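Halim handheld gripper kit – long-term review
May 20, 2025

We bought two of the Halim handheld grippers in November, after a fair bit of arguing over whether to spend the money on another arm instead. This review covers what they cost us to run, what broke, and what I would tell another small lab that has the same choice in front of it.

The short version of the argument: our arm time at the Lovivport hall was the bottleneck. Every hour of teleoperated recording needed an arm, an operator and a booked bay. A handheld gripper needs a person and something to pick up. Hường Văn did the first budget and her view was that the arm we already had would go further if most of the recording moved off it.

Price and what's in the box

We paid $625 per unit, plus $46 shipping from the Prukbridge distributor. For that you get the gripper, one set of finger pads, a charger, a hard case and a printed marker sheet. You do not get a camera, a spare set of pads or any mounting hardware beyond the basic plate. Budget $200 per unit for those. I would buy the spare pads up front, as ours took three weeks to arrive when we ordered them later.

The software is free to download. There is a paid support plan, which we skipped and haven't missed.

Build

The body is moulded plastic and feels solid enough. One of ours has been dropped on concrete twice and still tracks. The trigger is firm, and people with smaller hands found it tiring at first. Halim says this is adjustable, and it is, but you need to open the case and the screws are small. Do it at a bench.

The weak point is the marker plate. It is held on with two clips, and after a couple of months of daily use one of them loosened. If the plate shifts, your calibration is off and you may not notice until you look at the data. We now check it at the start of each session and have put a dab of glue on the older unit.

Using it

A new person can be recording in under an hour. That was the biggest saving and the one we hadn't put a number on. Training someone on the arm took us most of a week.

Shelves were the hardest job for us. Open tabletop work is easy, but with compartments you have to watch your wrist, and tall people tend to come in from too high. Valentin Moulin wrote us a one-page guide on approach angles, and the share of recordings we threw out dropped a lot after that. Allow time for this kind of thing in your plan. It won't be in the quote.

Battery life is 60 minutes of steady use. The charger does one battery at a time. If you plan on full-day sessions, buy a second charger or accept a long lunch.
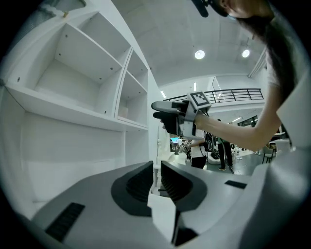
Shelf work in the hall, with the marker on top of the handheld unit.

Space and furniture

Leave a line in the budget for things to work on. We had priced the grippers down to the cable ties and had nothing set aside for shelving, tables or objects. Second-hand furniture is fine. We picked up most of ours in Bumville, and the delivery cost more than one of the tables did. Lighting matters too, so look at where your ceiling lights fall before you decide where the shelves go. Moving a loaded unit later is a two-person job.

Compared with a second arm

The arm would have cost many times as much once you add the base, the guarding and the electrical work. It would also have given us cleaner data, and I don't want to gloss over that. Handheld recordings vary more from person to person and need more filtering. If your tasks need fine force control, the Halim is the wrong purchase – go and get the arm.

For pick and place, drawers and shelves, we would buy it again. I'd order the second charger with it, and I'd ask the distributor whether the newer marker plate has screws in place of the clips. Ours told us it was coming but couldn't give a date.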